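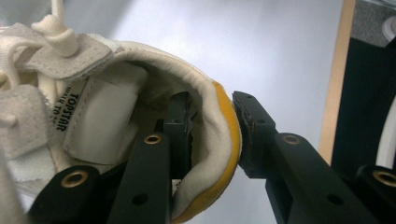
Galerie: Schuhe greifen im Projekt Kutden

Schuhe gehören zu den unangenehmen Objekten in unserem Datensatz. Der Schaft gibt nach, die Sohle kaum, und die Öffnung liegt je nach Lage des Schuhs mal oben, mal seitlich. In Kutden untersuchen wir, ob sich Greifstrategien für solche Teile allein aus handgeführten Vorführungen lernen lassen, ohne Teleoperation und ohne Modell des Objekts. Der Greifer wird dabei von Hand geführt, die Kamera sitzt am Werkzeug.

Für die Schuhaufgabe haben wir 490 Vorführungen aufgenommen, jede etwa 20 Sekunden lang. Die Auswertung läuft über Skalen, unser Programm zum Sichten und Schneiden der Sequenzen. Verantwortlich für den Aufbau ist Radomír Kollár.

Beim Greifen am Rand unterscheiden wir zwei Fälle. Im ersten liegt ein Finger außen an der Sohlenkante an, die Gegenseite greift in den Schuh hinein. Im zweiten wird nur der gepolsterte Kragen an der Ferse gefasst. Die Polsterung wird zwischen den Backen gedrückt, und aus dem Kamerabild allein lässt sich schlecht ablesen, wie viel Material wirklich dazwischen liegt. Die Fingeröffnung wird deshalb zu jedem Bild mitgespeichert.
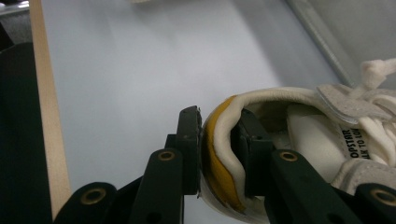

Fersengriff am weißen Sneaker: eine Backe außen, eine im Schuh, der Kragen dazwischen.

Zum Stand der Auswertung: Die gelernte Strategie wurde in 100 Versuchen am Roboterarm geprüft, alle mit Schuhen, die im Training nicht vorkamen. Der Fersengriff ist bisher die zuverlässigere Variante. Beim Griff an der Sohlenkante rutscht der äußere Finger gelegentlich nach oben weg, vor allem bei stark gerundeten Sohlen. Offene Schnürsenkel stören beide Varianten, wenn sie vor der Öffnung hängen.

Weitere 40 Vorführungen mit halbhohen Schuhen sind für April geplant. Die Ergebnisse kommen in den nächsten Bericht – zusammen mit den Fehlversuchen.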